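How do I keep shoelaces from coming undone on slick laces?

Dalva Seixas
Posted Nov 11, 2023

I walk to work and back, a bit over 5 miles a day, and my laces come loose at least twice each way. The shoes are ordinary sneakers I bought in January. The laces that came with them are smooth, round and a little stretchy. I have tried pulling them tighter, but then the top of my foot hurts by the afternoon. Double knots hold, but I take my shoes off at the door at work and I'm tired of picking the knots apart with my nails. Is there another knot, or should I just get new laces? If new ones, what length? There are 5 pairs of eyelets on each side, not counting the extra hole near the ankle.

Osaze Ibrahim
Member, 11 posts

Get flat cotton ones. Round laces never hold for me. I paid four dollars at the shoe repair place in Tirkberg and haven't had a problem.

Heike Hinrichs
Member

Check how you tie the bow before you spend money. If the loops sit along the shoe, toe to ankle, and won't lie across it, you are tying a granny knot, and it will slip with almost any lace. The fix is to reverse the first step. If you normally cross left over right, cross right over left, then tie the bow the way you always do. It feels wrong for about a week.

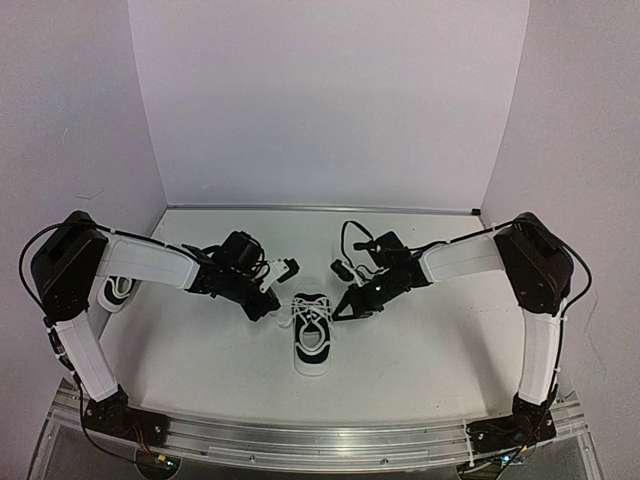 Reinaldo Caldeira
Topic moderator, Clothing and Shoes

Heike's advice is the first thing to try. If the bow already lies flat across the shoe and still slips, wrap the second loop around twice before you pull it through. It holds much better than a plain bow and still comes undone with one pull on a loose end.

On length: 45 inches is usual for five pairs of eyelets, but take out an old lace and measure it — brands differ, and a wide foot uses up more. Add a few inches if you plan to use the ankle hole.

For the sore foot, leave the lower rows fairly loose and snug up only the top two. You can also skip one crossing over the spot that hurts and run the lace straight up the side there.

Dalva Seixas

Mine were lying toe to ankle, so granny knots all this time. I'll try it the other way before I buy anything. Thanks.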